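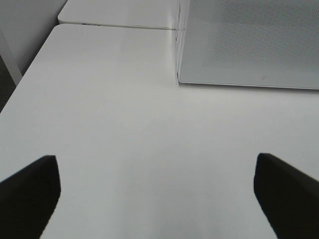 The Gurkgate Lab Open Day: Two Dials, One Button and a Lot of Patience

I almost didn't go. It was December, it was sleeting, and the robotics class at Gurkgate is at the far end of the Odia bus line, past the garden center and that tire place with the giant inflatable snowman. But my niece is thinking of applying for the course next year, she had a cold, and somebody had to go and be her eyes. So I put on the good boots and went.

The open day ran from ten in the morning until three. You sign in at a folding table, they give you a sticker and a floor plan (mine was printed upside down on the back of another floor plan, which I found sort of charming), and then you can wander. Most visitors started with the line-following cars in the big hall because that's where the noise was. I started with coffee. The coffee was free and tasted like it, but there were cinnamon rolls too, and I'm not going to say how many I had.

The line-followers were fun for a while. They're built by the first-year students, and each car has to get around a taped track without wandering off toward the bleachers. One of them had cat ears. It spent most of its run spinning in place and still got the biggest cheer of the morning!

What I really wanted to see was upstairs, though. The second-year students spend a whole term on one thing, and they call it the Karras project after the old Karras wing, where the rooms are. The idea is simple to say. Take a kitchen job that a person does without thinking, and teach a robot arm to do it, start to finish. This year's job is warming up food in a microwave.

I went up expecting a talk with slides, and there was one, but it was short and the student giving it kept apologizing for the projector. Then we got to ask whatever we liked. The class has 21 students, split into small teams that trade off on the same equipment. One team works on how the arm moves. Another works on what it sees. A third team gets all the unglamorous stuff like cables and labeling, and from what I overheard they also get blamed for everything. 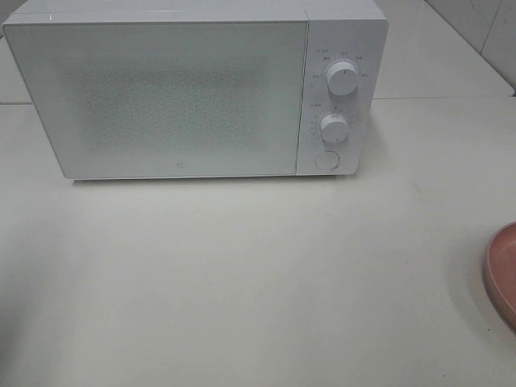 Picking the appliance took the class longer than I would have guessed. They spent their first 2 weeks arguing about it, one student told me, and she rolled her eyes in a way that made me think she was on the losing side. Some people wanted a fancy model with a touch panel. The ones who won the argument wanted the plainest thing they could find, with one knob for power, one for the timer and a round button at the bottom to pop the door. I have to say I'd have voted with them. My own microwave has so many modes that I've used exactly one of them in all the years I've had it. There's also a good classroom reason, which is that a knob gives you something to practice on. You have to take hold of it, turn it the right amount and let go again without dragging it along, and every one of those is a separate headache for a robot. The white-on-white look of the thing was a headache too, according to the vision team. They said edges are hard enough to find without the door and the counter being nearly the same color.

A dad in a ski jacket asked why they didn't just wire the microwave up to a computer and skip the arm completely. I'd been wondering the same thing and was glad he said it first. The student didn't seem bothered at all. She said sure, you could do that, and then you'd have one very smart microwave and a class that had learned some wiring. The course is about hands. Fair enough!

They teach the arm by guiding it. A student steers it through the job, the whole run gets recorded, and then they do it again, and again, with the plate a little to the left or the dial starting somewhere else. Each team member is supposed to log 40 good runs before the end of term. "Good" has a strict meaning here, and there's a sheet on the wall about it. If you bump the door, it doesn't count. If you have to back up and have a second go at the knob, it counts, but it goes on a separate list, because the second tries turn out to be useful later on. I liked that. I know some people who could use a separate list like that.

I stayed in that room much longer than I meant to. It's oddly soothing to watch people work slowly on something. There was a lot of murmuring and a lot of "okay, once more," and at one point a very long discussion about a piece of tape.

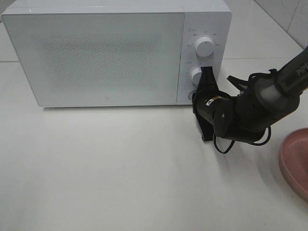

How long does it take a student to get comfortable steering the arm?

Around 3 weeks for most of them, going by what the class told us, with practice a couple of afternoons each week. The first few sessions are spent just opening and closing the gripper and learning not to overshoot. People who play video games pick up the controls sooner but tend to rush, and the instructor said she'd take a slow starter over a fast one any day.

That was the question I'd been sent to ask, by the way. My niece has never steered anything more complicated than a shopping cart and she was worried about being behind. I texted her the answer right there in the hallway, and she sent back a row of thumbs-ups and a request for a cinnamon roll. (They were gone by then. Sorry, kiddo.)

Lunch was in the cafeteria on the ground floor, and I'd skip it if you go. The soup was fine but the line was out the door and there was one person on the register. I ended up sharing a table with a couple whose son had finished the course and now works at Sarolwood, the company that makes packing machines out by the river. They said he still talks about the term project more than anything else from school. His year had to fold dish towels, and apparently he has never folded one at home, before or since.

After lunch I went back upstairs. I told myself it was to pick up the course brochure, and I did pick one up, but mostly I wanted to see how the teams were getting on. 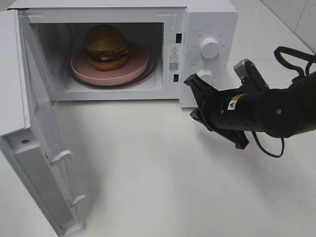
The part of the project I hadn't thought about at all is the order of things. You and I know what comes first when we heat up lunch, and we'd never bother to write it down. The students have to, and their task list was taped to a cabinet with arrows and crossings-out all over it. Door, food, door again, power, time, and then the waiting. It looks so short on paper! But an open door takes up a lot of room, and this one hangs on the left while both knobs are over on the right, so there's planning to do about where the arm goes between one step and the next. The hamburger on its pink plate got plenty of attention from the younger visitors, and a little boy behind me wanted to know who was going to eat it. I never heard the answer. I was busy asking about the plate, and how you put one down on a turntable without tipping it, and the student I'd cornered said that setting down is harder than picking up for almost everything. I've been thinking about that one while unloading the dishwasher.

A few practical notes if you're planning on the next open day. Parking is free but the lot is small, so take the bus if you can stand it. The elevator in the Karras wing is slow and the stairs are steep, and I'd leave extra time if you're with someone who needs the elevator. Go upstairs early. By two it was shoulder to shoulder in there and you couldn't hear the students over the hallway. The little kids will be happiest in the big hall with the cars, and there was a table where they could build a wobbly thing out of a toothbrush head and a battery, which I may have also done.

Applications open in the spring. The brochure says you don't need any programming to get in, only decent math and a short letter about something you've made or fixed. My niece has already started hers. It's about a bicycle bell, and I've been told I'm not allowed to read it until it's finished.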